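About Us
Home | About Gruvaseo | Services | Contact

About Gruvaseo

Gruvaseo is an independent packing and labeling studio for makers of household and personal care goods. The company was founded by So-yul Hong, who remains its director, and operates from a single open workroom of 2120 square feet.

Our clients are small producers whose orders are too modest for a large packing house. The minimum order is 205 units. In the past year the studio completed 630 orders, including the full Ridia and Velurar lines.

Each order is assigned to one of 4 packing teams and stays with that team until it leaves the building. Clients receive a written record of every check made on their goods. 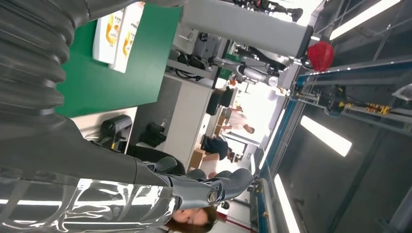 Workstations are arranged so that goods awaiting a check are kept apart from bags and personal items. Bottles are placed upright and side by side on the green tabletop, as the two with orange-and-yellow labels are, and bags go on the white shelf below. Label position is compared with the client's approved sample before an order is released for boxing.

Visits to the workroom are welcome by appointment. New accounts are opened in May and are handled by the director's office. Inquiries regarding samples and storage should be sent through the Contact page.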